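Granix Episode Segmenter

Splits hand-held gripper recordings into labeled segments for policy training. Input is a folder of Tirkach logs; output is one index file per session.

Status: usable, interfaces may change. Last config change in May.

What it does
Reads finger width and wrist pose, finds grasp and release events, and cuts between them. Segments shorter than 9 samples are merged with the one before.

Test set
341 episodes of cloth handling on household tables, 31 held out. Roughly 193 contain a regrasp.

Known problems
Thin fabric barely changes the finger width, so a pinch on an edge can be missed. Lower width_eps for garments.

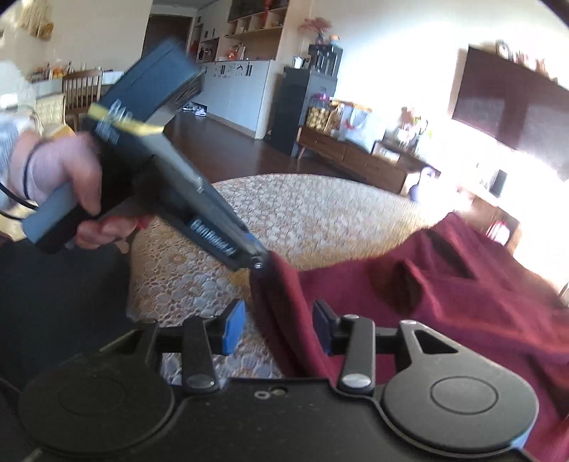
Dallus replied on the tracker that lowering width_eps alone gave too many false grasps, and asked for a separate threshold on release. That is open as a feature request.

License: see LICENSE.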